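Fastthorpe > Workshop > Notebook > Sim bench

Home | Notebook | Parts | People | Search

Saturday, still on the gear task. Spent the morning driving the simulated arms and I finally like the way they feel (Marwa turned the hand controller gain down and oh, what a difference!). We're at 614 saved runs, and the goal Yasmine wrote on the whiteboard is 1,669, so we have a way to go.

I changed the starting layout every 50 runs instead of leaving it to the randomizer, which kept putting parts right under the elbow. Also tried coming in with the grippers wide open and pausing a beat before closing. The last policy loved to snap shut early, and I'm pretty sure it learned that from me rushing!

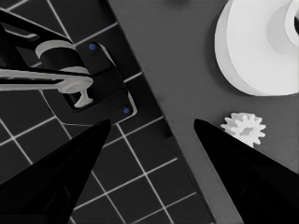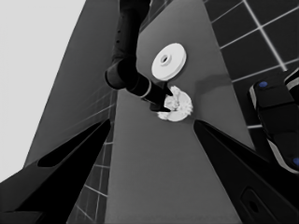 Both are gripper views from the sim, white parts on the gray surface.

Posted by Mohcine Ragab in Sim bench

The little gear is the one I worry about. From this close a fingertip can hide part of it, so I want plenty of runs where the approach comes from the other side. The big spool shape is easy to pick out, and I'd rather not waste more time on it.

I threw out 124 runs from the older batch where the lag made me overshoot and wobble back. Ashraf thinks some wobble is good for it (recoveries are examples too, he has a point), so I moved them to a side folder and didn't delete anything.

Next: ask Tymofii for the top view in the same log, and fix the timestamps before the Tenance export.

Recent entries
Controller gain, take two
Mudgway log format notes
Why the grasp closes early
Dranetti arm: joint limits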